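Text commentary from soccer matches in the Skititz regional league, one file per match, with each entry tagged by minute and event type. Maintained as part of Warkimico.

## Contents

- `matches/` holds 192 files, one per match, in plain UTF-8 text
- `events.csv` lists every tagged event with its match ID
- `teams.csv` maps short team names to full ones
- `splits/` has the train and test lists

The commentary covers two seasons. Tian and Gireck have the most files, as both clubs also played in the cup and the cup matches are included. Friendlies are left out.

## Format

Each line in a match file has 3 fields separated by tabs: minute, event type, text.

```
17	corner	Gireck corner from the left, headed clear.
18	shot	Low shot from outside the box, saved.
45+2	half	Half time. Tian 1, Gireck 0.
```

Added time is written with a plus sign, so `45+2` is the second added minute of the first half. Do not parse the minute column as an integer. Event types are lower case and come from the list in `event_types.txt`. Lines with no clear event, such as remarks on the weather or the crowd, are tagged `other`.

## How the tags were made

Tags were added by hand, one pass per match, followed by a second pass on goals, cards and substitutions only. Where the two passes disagreed, the second one was kept. Shots and fouls had a single pass and will contain more mistakes.

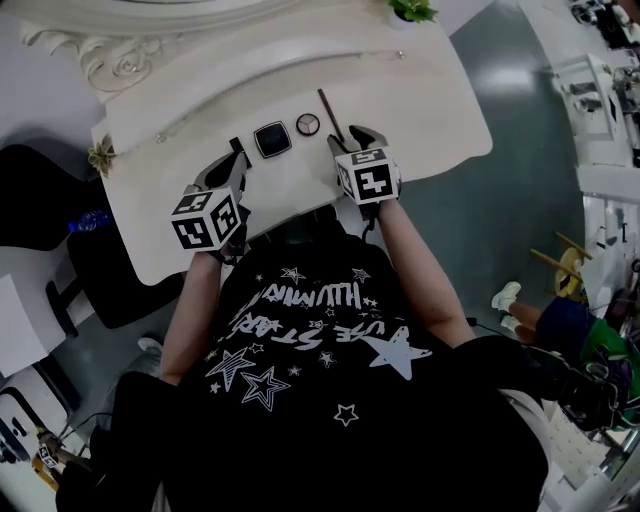 **Are goals that were later ruled out still tagged as goals?**

They are tagged `goal_void`, on the line where the goal was first reported. The line reporting the referee's decision is tagged `decision`. To rebuild the score, count `goal` and `own_goal` only.

## Known problems

- In 40 matches the commentary starts late, and the first few minutes are missing.
- Player names are spelled the way the commentator typed them. The same player may show up under two or more spellings.
- Some entries were posted out of order. We kept the posting order and did not sort by minute.
- Penalty shootouts are in the text, but the kicks are all tagged `shootout` whether they were scored or missed.
- One Tian away match from December has the teams swapped in `events.csv`. The match file itself is correct.

## Splits

The test list holds complete matches only, and no match appears in both lists. Please don't split by line. Commentators repeat themselves a lot within a match, and scores will look better than they should.

## Changes

- v2: added cup matches, split `card` into `yellow` and `red`
- v1: first release, league matches only

Corrections are welcome as pull requests. Include the match ID and the line number, and change one match per request.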